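Vuelvo al arroz

3 de septiembre de 2021

Hace meses que quería escribir sobre el arroz y siempre se me cruzaba otra cosa: que si las mermeladas, que si la mudanza, que si la gata. Pero la semana pasada me quedé sin arroz cocido a media cena (¡con gente en casa!) y me dio tanta vergüenza que he decidido tomármelo en serio. Así que hoy toca arroz blanco, el de todos los días, el que acompaña lentejas, guisos, huevos fritos y lo que se tercie.

En mi casa el arroz se hacía a ojo. Mi madre metía la mano en el saco, sacaba puñados, y aquello salía perfecto siempre. Yo heredé la costumbre pero no la mano, y me he pasado media vida comiendo arroz pasado o arroz con el corazón duro, según el día. Mi hermano decía que se podía usar para pegar carteles, y algo de razón tenía.

El cambio vino cuando Bindu Menon, que fue vecina mía dos años en el piso de la calle Huenchumán, me vio echar el arroz a la olla directamente del paquete. No dijo nada. Me quitó el paquete de las manos, sacó un bol y se puso a lavarlo ella. Tres aguas, cuatro aguas, cinco, moviendo los granos con los dedos muy despacio, hasta que dejó de salir turbia. Luego lo dejó en remojo y nos fuimos al balcón a tomar un té. Cuando volvimos yo ya estaba convencida de que se le había olvidado, pero no, todo iba según el plan.

Aquel día comí dos platos de arroz solo, sin nada más. Con un poco de sal y ya está.

Desde entonces lo peso. Sí, ya sé, parece una tontería pesar arroz, pero tengo una báscula Pelex viejísima que le falta una pata y que sigue funcionando si la apoyo en un libro, y me da mucha tranquilidad. Para los que somos en casa pongo 300 gramos y sobra un poquito para el día siguiente, que es justo lo que quiero, porque el arroz frito con las sobras es casi mejor que el original. Lo paso al bol antes de lavarlo y le echo un vistazo con calma, por si aparece alguna piedrecita o algún grano feo. No suele haber nada, pero me gusta hacerlo. Es un ratito en el que no miro el móvil. 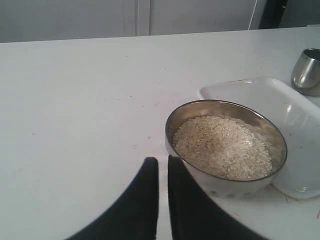
El arroz en su bol de acero, todavía crudo.

Lo del bol también tiene su historia. Antes usaba uno de cerámica precioso que me regalaron por mi cumpleaños, y entre que pesaba una barbaridad y que yo soy torpe con las manos mojadas, acabó contra el grifo y con un desconchón enorme. El de acero no se inmuta. Se me ha caído al fregadero más veces de las que voy a reconocer por aquí, hace un ruido espantoso y sigue tan campante. Eso sí, si vais a comprar uno para esto, cogedlo más grande de lo que os parezca necesario — al lavar hay que tener sitio para remover sin que se escape la mitad por el desagüe.

¿Y el colador? Pues lo tengo, pero casi no lo uso. Inclino el bol, pongo la mano de barrera y voy tirando el agua poco a poco. Siempre se pierden unos cuantos granos y siempre me da rabia. El agua del primer lavado va para las plantas, por cierto. No sé si les hace algo, pero el potus está enorme y no pienso cambiar nada por si acaso.

Después del remojo (media hora, a veces menos si hay hambre) lo escurro bien, lo echo a la olla con agua nueva, una parte y media por cada una de arroz, y una cucharadita de sal. Fuego fuerte hasta que hierva, fuego muy bajo en cuanto hierve, tapa puesta y doce minutos sin tocar. Apago y lo dejo otros diez tapado. Aquí es donde yo fallaba siempre: levantaba la tapa cada dos por tres para ver cómo iba, y claro, iba mal. Ahora pongo el temporizador y me voy a la otra punta de la casa a doblar ropa.

Cuando ya ha reposado lo suelto con un tenedor, nunca con cuchara, que lo aplasta.

Sobre el tipo de arroz no me voy a pelear con nadie. Yo compro a granel en Kinaven, la tienda de la esquina, el largo normal y corriente, y de vez en cuando me doy el capricho de un basmati. Con el basmati bajo un poco el agua y le pongo dos vainas de cardamomo, que es otra herencia de Bindu. Huele toda la escalera.

Me queda pendiente el arroz con leche, que me lo habéis pedido varias personas en los comentarios de la entrada anterior. Lo tengo apuntado, pero es otro mundo, con otro arroz y otra paciencia, y quiero probar un par de veces más antes de contarlo. Si alguien tiene una receta de su abuela que no lleve leche condensada, que me la deje por aquí abajo, ¡que la leo seguro!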